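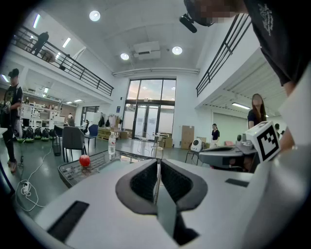 Figure 1. Low table with apple and water bottle.

From Stage to Screen: Filming a One-Act Play
Project report, Film and Theater Studies, Vimcombe College

1. Background

Our project looked at what changes when a stage play is turned into a short film. There are many feature films based on plays, and a common complaint in reviews is that they feel "stagy." We wanted to find out what causes that feeling and whether it can be controlled with simple choices in camera placement and sound.

The play we used is called Nendo. It was written in the department's playwriting class and put on at the Lazaridis Theater, a 300-seat house on the north side of campus. It has two characters, a mother and her adult son, who are closing down the pottery studio she has run for most of her life. The action takes place in one room during a single evening. There are no scene changes and no music. The author of the play gave us permission to film it and to make cuts.

We chose Nendo for practical reasons as well. The cast already knew the lines, and a single room meant that we could keep the budget low.

2. Questions

We set out to answer the following:

Does a fixed, wide view of the stage hold the attention of a viewer who is not in the theater?
How much smaller does a performance need to be when the camera is close?
Can the sound of a room with an audience in it be used in a film version, or does it get in the way?

3. Method

We made two versions of the play. The first, which we call the stage version, was recorded during a regular evening performance at the Lazaridis. One camera stood at the back of the center aisle and was not moved. Sound came from microphones hung over the front of the stage, with another pointed at the seats to pick up the audience.

The second, the film version, was shot in November in a rehearsal room with no audience. The shooting took five days. We used the same cast and the same costumes. The script was cut, mainly in the opening, where the two characters explain things to each other that the camera can show. The mother's long speech about the kiln was kept whole at the request of the actor, and we agreed with her after seeing it.

Both versions were edited in Gorkix, the program used in the department's lab. None of us had worked with it before. We lost most of a day to a project file saved on a lab computer that clears its drives overnight. After that we kept a copy on an outside drive.

The total budget was $550. Most of it went to renting a lens set and to food for the cast. The department lent us the cameras and lights at no charge.

4. Working with the actors

The hardest part was the change in size. In the theater both actors had learned to speak to the last row. During the first day in the rehearsal room they kept this up, and the playback looked as if they were shouting at each other across a small room. The director asked them to speak only as loud as they would need to if the other person were sitting beside them. This fixed the volume but not the faces. The actor who played the son still raised his eyebrows on nearly every line, a habit that reads well from a distance and badly in close-up.

We tried several ways to deal with this. Running a scene many times until the actors were tired helped a little. Moving the camera farther away and using a longer lens helped more. Both actors told us afterward that they had stopped thinking about the camera once it was out of arm's reach.

The actors missed the audience. Nendo has some jokes in it, and at the Lazaridis they got laughs in the same places each night. The actors had built pauses around those laughs. In the rehearsal room the pauses were still there, with nothing in them. We cut most of them in editing. One we left in, after the son says he never liked any of the bowls. With no laugh behind it the line becomes unkind, and the mother's silence plays as hurt. Several people who had seen the play on stage said they took it as a different scene.

5. Sound

We expected the audience microphone to be of little use. There was coughing on it, and a seat near the aisle that creaked through the whole second half. But when we laid the stage version without the audience track next to the one with it, the version without it felt dead. The actors seemed to be talking in an empty building. We put the track back at a low level and left the creaking in.

For the film version we recorded room tone each morning and again before we stopped for the day. The heating in the rehearsal room came on without warning and could not be turned off from inside. Some of the quiet lines near the end had to be recorded again later and matched to the picture. The match is good in most places. It is off in the mother's last line, and we did not have time to do it over.

6. Screening and responses

We showed both versions in the lecture room to students from the introductory film class. Half the group saw the stage version first and the other half saw the film version first. Everyone filled out a short form.

Most viewers preferred the film version. The reasons they gave were mainly about faces: they could see what the characters were thinking. Those who preferred the stage version wrote that they liked being able to choose where to look. One wrote that in the film version she forgot the son was in the room whenever he was not in the shot, and that on stage she had watched him almost the whole time. We think this is the most useful comment we received. The play depends on the son listening, and our edit shows him mostly when he talks.

The word "stagy" came up for both versions. In the film version it was used for the kiln speech, which runs in a single shot. In the stage version it was used for the lighting.

7. What we would change

We would shoot more of the person who is listening. We had almost no footage of this, so it could not be fixed in the edit.

We would hold a few rehearsals with the camera in the room before the first day of shooting, with nothing being recorded.

The opening should be cut further. Viewers of the film version said they understood that the studio was closing well before it was said out loud.

The form we used at the screening asked which version people liked better before it asked anything else, and that may have shaped the answers that followed. A later group could move that item to the end. The form, the cut script and the shot list are kept in the department office with the project drive.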